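Will a robot ever do my washing up?

My dishwasher broke in April, and I have spent more time than I should reading about household robots instead of ringing a repair man. It's a natural progression, if you ask me. One minute you're up to your elbows in a roasting tin, the next you're on your fourth article about mechanical hands and the tea has gone cold.

What set me off was a leaflet from Wadside, the appliance shop near the station. They were holding an evening talk called something like "Your Home in Ten Years", with free biscuits, so of course I went. The speaker had come from a small firm called Morkora, and she was refreshingly gloomy about her own trade. She said people always ask about the hoovering and she always tells them that one is more or less sorted, provided you don't own rugs with tassels. I own rugs with tassels.

The harder stuff is everything that happens above floor level. Clearing the kitchen side, for instance. I do it without thinking, usually while talking on the phone – fruit back in the bowl, cloth over the tap, whatever that sticky thing is into the bin. For a machine each of those is a separate puzzle. Where is it, what is it, how hard can I squeeze it, and where on earth does it live?

A lot of the practice goes on inside a computer, in pretend kitchens with pretend fruit, which I hadn't known. It makes sense when you think about it. You can let the robot drop a simulated bowl 1000 times before lunch and all you've lost is some electricity. If I'd been allowed to learn to cook that way my mother would still have her good casserole dish. 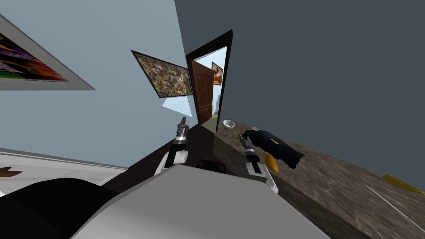 Cloth is the real villain, apparently. A banana is banana-shaped every time you meet it. Anything made of fabric is a different shape each time it's put down, and it changes again the moment you touch it. You and I pick up a crumpled thing by whichever bit sticks out and give it a shake, and it sorts itself out. A robot has to decide which bit is the edge, and whether the lump in the middle is more fabric or something hiding underneath. I asked about fitted sheets and got a laugh from the whole room, but I was being serious!

I also asked about the difference between the pretend kitchen and a real one, and the answer was longer than I could follow. The gist was that things in a computer behave a bit too politely. Real counters have crumbs on them, and real oranges roll off behind the toaster (mine do, anyway). So a robot can get quite good on screen and then go to pieces in somebody's actual house, which I have some sympathy with, having passed my driving test in a very quiet town.

Factories are further along, from what I've read since. My neighbour used to pack boxes at Sukach, and there the machines lift the same carton to the same height all day long and never complain about their knees. But even there, she says, anything floppy or oddly packed went to a person. There were 3 of them on her line just for the awkward items.

So would I have one? I think I'd pay £800 for something that cleared the side and wiped it down properly, even if it took all night. Slow doesn't bother me in the least. I'm asleep. What I couldn't bear is having to tidy up before the robot came, like people do for a cleaner.

Meanwhile the man from Taheri Repairs is coming to look at the dishwasher tomorrow at 9, and I've still got last night's pans to do.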